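Thread by Thread: Closing a Wound at Gosberg

The suture room at the Gosberg teaching hospital occupies the end of a second-floor corridor, between the instrument store and a lecture hall built for 200. Trainees come here throughout their surgical rotation to practice closure, the part of an operation that patients see for the rest of their lives. The program asks each of them to complete 22 supervised sessions before assisting with a closure in the operating suite, and the log kept at the door recorded 471 attendances last year.

Instruction begins with materials. Thread is stored in shallow drawers by gauge and by type, with absorbable sutures on the left and the permanent ones on the right. Absorbable thread is chosen for the deeper layers, where it holds the tissue during early healing and is then broken down by the body. Permanent thread is used where strength is needed for longer, or on the skin, where it can be removed at a follow-up visit. The department buys most of its practice stock from Tekin, a regional supplier, and keeps a smaller reserve from Kevton for fine work.

The needle receives equal attention. Most of those used in soft tissue are curved, so that the point can enter on one side of a wound, travel beneath it and come up on the other with a turn of the wrist. Trainees are taught to grip the needle well back from its point and to let the curve do the work. A needle that is pushed straight will bend, or will tear a wider path than the thread can fill.

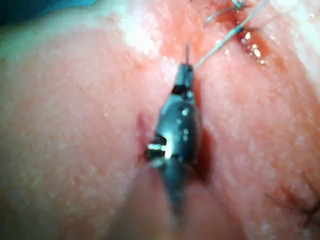 Tension is the subject on which instructors spend the most time. A stitch that is too loose leaves a space in which fluid may collect. One that is too tight can restrict the blood supply at the edges and slow the healing it was meant to support. Swelling complicates the judgment further - tissue that is swollen at closure will change in the following days, and the thread must allow for it. The department's handbook advises trainees to bring the edges together until they meet and then to stop.

Spacing follows from the same principle. In a running closure, a single thread passes from one end of the wound to the other, and each bite should match the last in depth and in distance from the edge. Interrupted stitches are tied one at a time. They take longer, but if one fails the others remain in place. Both methods are taught, and trainees are expected to explain their choice to the supervising surgeon.

Knots are practiced separately, at a bench fitted with 6 padded boards donated by the Tumov Foundation. Sessions open at seven in the morning, before ward rounds, and the bench is usually full by half past.

The hospital plans to extend the room in September - a second bench and additional storage for thread have been approved.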